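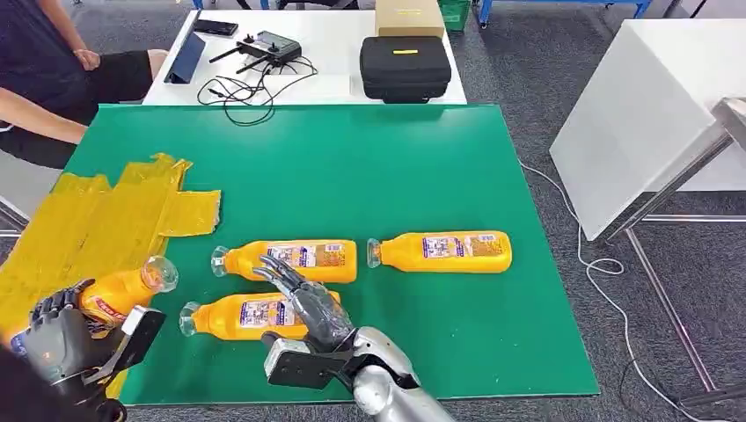
Demonstration visit, Temora site

Projects > Temora > Reports to funder > May

Overview | Reports | Budget | Contacts

We held the demonstration visit in May as planned in the work program. Myrto Galanis attended for Triser and stayed for the full morning session. More than 100 people came through during the open afternoon.

Work shown

The main station was bottle handling with the two robotic hands. Orange juice bottles are laid on their sides on the green mat, and the task is to pick them up one at a time. The left hand takes a bottle and holds it at an angle while the right hand moves in over the ones still lying down. Visitors asked mostly about grip force and about what happens when the labels face different ways.

Over the morning session we logged 69 pick attempts. Seven ended in a dropped bottle, all with the right hand. We have not yet worked out if the fault is in the finger timing or in the approach height, and will report on this next quarter.

Points raised by Triser

Ms. Galanis asked for a longer run without operator input, and for a second bottle shape. Both can be done within the current budget. Bagheri has offered to supply the bottles.

Still open

The Combridge wrist mounts are 2 weeks behind schedule. Delivery is now expected in June.

Recent reports
Temora: equipment purchases
Combridge wrist mounts, revised schedule
Bagheri supply agreement
Notes from the April call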